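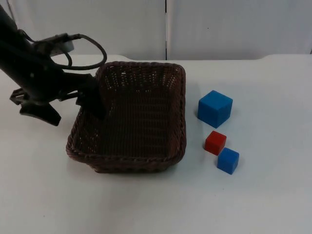
Brown basket, empty, white table. Rim is the braided kind.

23/12/2023

Last entry before the break, and it's a basket entry again, sorry to whoever reads these in March. I went through the storage shelf this morning and wrote everything down in the Uso list, which now has 37 lines and far too many of them are baskets (I like baskets, sue me).

The dark brown one is my favorite for the small stuff. Squarish, rounded corners, tight weave, and a nice thick rim all the way around. The weave opens up a bit in the far wall and you get tiny dots of light through it – pretty, but I wouldn't put the short pins in there. Bigger things only!

Weighed it on the bench scale: 343 g with nothing in it. I had 700 g in my notes from last time, so either I weighed it full or I was reading off the Odadard crate. Crossed out the old number. Please use the new one.

Tried it in three spots on the table and I still like it close to the back edge best. It leaves the front free for laying things out, and I can see the floor of it fine from my stool. The floor does look darker than the walls though, so black parts are going to vanish in there. Maybe a sheet of light paper in the bottom? Clostari has liners in packs of 10 but the size chart is a mess and I gave up.

To do when we're back:
- measure the inside floor, corner to corner
- ask Soomro if they still sell the same basket one size down
- new label for the shelf, the old one fell off again
- wipe the table – coffee, mine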